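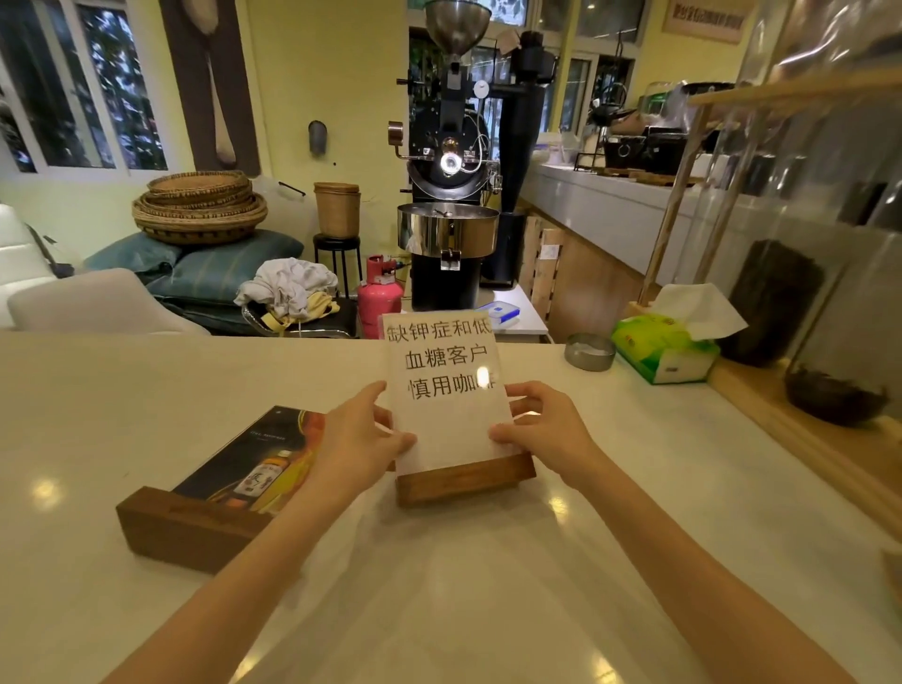
Acrylaufsteller mit Holzsockel auf der weißen Theke, im Hintergrund der Röster.

Häufige Fragen zu Tischaufstellern und Thekenschildern

Auf dieser Seite beantworten wir Fragen, die uns Cafés und kleine Röstereien zu Aufstellern mit Holzsockel stellen. Zusammengestellt von Jamila Barua, Kundenberatung Temex.

Woraus besteht ein Aufsteller?
Aus einem Sockel mit Nut und einer klaren Acryltasche, in die das Blatt geschoben wird. Sockel und Tasche lassen sich getrennt nachbestellen. Die Artikelnummer für den dunklen Sockel lautet 743, für die passende Tasche 2485.

Wie wechsle ich das Blatt?
Tasche mit beiden Händen seitlich fassen und gerade nach oben aus der Nut ziehen. Nicht kippen, sonst bricht die untere Kante. Altes Blatt herausnehmen, neues einschieben, Tasche wieder einsetzen.

Das Blatt wellt sich. Was kann ich tun?
Meistens ist das Papier zu dünn. Ein festeres Papier bleibt in der Tasche glatt. Wer direkt neben dem Siebträger oder der Spüle steht, sollte das Blatt laminieren.

Kann ich zwei verschiedene Blätter in einem Aufsteller zeigen?
Ja, mit der doppelseitigen Ausführung. Viele Kunden nehmen eine Seite für die Karte und die andere für einen Hinweis an die Gäste. Welche Seite nach vorn zeigt, können Sie je nach Tageszeit ändern.
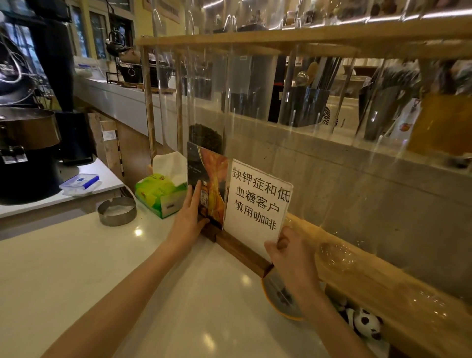 Doppelseitiger Aufsteller: links die Getränkekarte, rechts der Hinweis für Gäste mit Kaliummangel und niedrigem Blutzucker.

Muss ich gesundheitliche Hinweise zum Kaffee aufstellen?
Das hängt davon ab, wo Sie Ihren Laden betreiben und was Sie verkaufen. Wir beraten dazu nicht, bitte fragen Sie bei der zuständigen Behörde nach. Wenn Sie einen Hinweis aufstellen, genügt ein kurzer Text in großer Schrift. Auf dem weißen Blatt im Bild steht auf Chinesisch nur, dass diese Gäste beim Kaffee vorsichtig sein sollen.

Das Schild spiegelt und ist schlecht zu lesen.
Klares Acryl spiegelt immer etwas. Drehen Sie den Sockel ein Stück aus der Richtung des Fensters oder der Deckenlampe. Lassen Sie außerdem an allen Seiten einen Rand frei - Zeichen ganz außen verschwinden am schnellsten im Glanz.

Wo steht der Aufsteller am besten?
Dort, wo bestellt wird, und mit der Schrift zum Gast. Taschentuchbox, Aschenbecher und Bohnenbehälter können daneben stehen, solange sie nichts verdecken. Zum Röster bitte Abstand halten, Acryl verträgt keine Hitze.

Wie reinige ich Tasche und Sockel?
Die Tasche mit lauwarmem Wasser, etwas Spülmittel und einem weichen Tuch. Kein Glasreiniger mit Alkohol, kein Küchenpapier. Den Sockel nur feucht abwischen und gleich trocknen. Dasselbe gilt für Bohnenbehälter aus Acryl.

Der Sockel wackelt oder rutscht.
Prüfen Sie zuerst, ob Krümel oder Bohnenreste darunter liegen. Auf sehr glatten Theken helfen Filzpunkte oder unsere Gummifüße - ein Bogen enthält 8 Stück.

Gibt es den Sockel auch in hellem Holz?
Ja, ab November wieder.

An wen wende ich mich bei Bruch oder fehlenden Teilen?
An Sunil Wijesinghe in der Ersatzteilabteilung, werktags ab 9 Uhr. Bitte Artikelnummer und ein Foto der Schadstelle mitschicken.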